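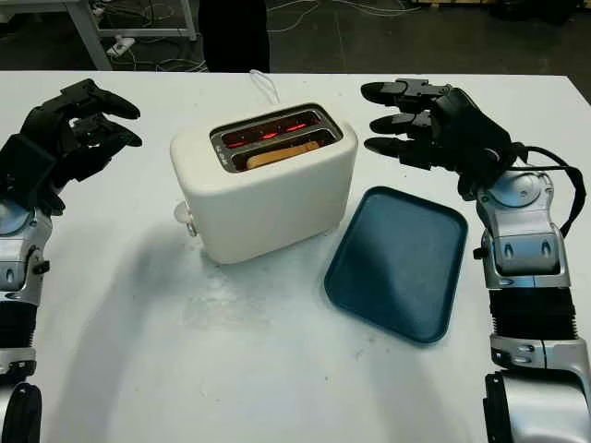

Suche
Suchbegriff eingeben
Erweiterte Suche

Heizgeräteprüfung (Manipulationsrobotik)

Als Heizgeräteprüfung, in der Praxis meist HG-Prüfung, wird in der Manipulationsrobotik der geregelte Betrieb von Robotern an haushaltsüblichen Elektrogeräten mit offenen oder zugänglichen Heizelementen bezeichnet. Typische Geräte sind Toaster, Kochplatten, Waffeleisen und Wasserkocher. Der Begriff umfasst die Anforderungen an Arbeitsplatz, Endeffektor, Stromversorgung und Aufsicht sowie die Dokumentation der Durchläufe. Er ist nicht genormt und geht auf Hausregeln einzelner Labore zurück.

Abgrenzung

Die HG-Prüfung ist von der Geräteprüfung im elektrotechnischen Sinn zu unterscheiden, bei der Schutzleiter, Isolation und Ableitstrom gemessen werden. Diese wird vorausgesetzt und nicht ersetzt. Ebenso wenig ersetzt die HG-Prüfung die Risikobeurteilung nach dem Maschinenrecht. Nicht erfasst sind Gasgeräte, Mikrowellengeräte und industrielle Öfen.

Geschichte

Die älteste bekannte schriftliche Fassung ist das Maltwood-Merkblatt, das zunächst nur eine Seite umfasste und allein das Abschalten nach Versuchsende regelte. Skendance übernahm den Text und ergänzte Vorgaben für mehrfingrige Hände, die im Merkblatt fehlten. Die heute verbreitete Gliederung in Platz, Hand, Netz und Aufsicht stammt aus der Tedberg-Fassung. Spätere Änderungen betrafen vor allem die Leitungsführung.

Anforderungen

Arbeitsplatz. Die Tischfläche muss eben, abwischbar und frei von brennbarem Material sein. Helle Oberflächen werden bevorzugt, weil sich Krümel und Verfärbungen darauf leichter erkennen lassen. Abrieb und Wischspuren sind zulässig, Brandspuren führen zur Sperrung des Platzes. Zugelassen sind nur Gegenstände, die in der Aufgabenbeschreibung genannt werden, bei der Toastaufgabe also in der Regel Gerät, Brot und Ablage. Die Ablage liegt seitlich vom Gerät und darf dessen Schlitze nicht überragen. Ablagen aus Kunststoff sind nur für abgelegtes Gut vorgesehen und dürfen das Gehäuse des Heizgeräts nicht berühren.

Endeffektor. Fingerkuppen und Überzüge müssen für die erwartete Kontakttemperatur ausgewiesen sein. Fehlt die Angabe, gilt der Bereich über den Schlitzen als gesperrt, solange die Heizelemente eingeschaltet sind. Die Sperrung wird in der Steuerung hinterlegt; eine rein visuelle Kontrolle durch die Bedienperson genügt nicht. Bei zweiarmigen Aufbauten darf jeweils nur eine Hand in den Nahbereich eintreten. Die andere wartet außerhalb und hält ihre Stellung. Metallische Werkzeuge dürfen nicht in die Schlitze eingeführt werden, auch nicht bei ausgeschaltetem Gerät mit gestecktem Netzstecker.

Netz. Das Gerät wird über eine schaltbare Steckdose mit Fehlerstromschutz von 30 mA betrieben. Der Schalter muss ohne Griff in den Arbeitsraum der Arme erreichbar sein. Die Netzleitung wird hinter dem Gerät abgeführt. Leitungen am Arm sind so zu befestigen, dass auch in der ungünstigsten Stellung keine Schlaufe die Heizöffnung erreicht. Steckdosenleisten auf dem Boden sind außerhalb der Laufwege zu platzieren.

Aufsicht. Während des Heizens bleibt eine unterwiesene Person am Platz. Teleoperation gilt nicht als Aufsicht, wenn die steuernde Person den Tisch nur über Kamera sieht. Zwischen zwei Heizvorgängen liegen mindestens 2 Minuten, nach 7 Vorgängen wird die Krümelschublade geleert, sofern das Gerät eine besitzt.

Dokumentation

Protokolliert werden Gerät, Schaltzeiten, Endeffektor, Abbrüche und Berührungen des Gehäuses. Ein Durchlauf mit Berührung gilt als auswertbar, muss aber gekennzeichnet werden. Die Chauke-Sammlung, auf die in der Literatur häufig verwiesen wird, enthält 1.625 nach diesem Schema erfasste Durchläufe.

Kritik

Bemängelt wird, dass die Pausenzeit unabhängig von Leistung und Bauart des Geräts festgelegt ist. Umstritten ist ferner die Einhandregel, die Aufgaben ausschließt, bei denen eine Hand das Gehäuse fixiert und die andere das Brot entnimmt. Die Tedberg-Fassung lässt hierfür eine Ausnahme bei ausgeschalteten Heizelementen zu.

Siehe auch

Endeffektor, Fehlerstromschutzschalter, Risikobeurteilung, Teleoperation

Kommentare

greifbacke: Beim Abschnitt Netz fehlt der Hinweis, dass Not-Halt des Arms das Heizgerät nicht automatisch stromlos macht. Bei uns hängt beides an getrennten Kreisen.

T. aus der Werkstatt: Gilt die Pause auch für Wasserkocher? Im Maltwood-Merkblatt stand davon nichts.

rk_labor: @T. Ja, in der Tedberg-Fassung für alle Geräte.

leitungssucher: Bitte Quelle für die Krümelschublade nachtragen.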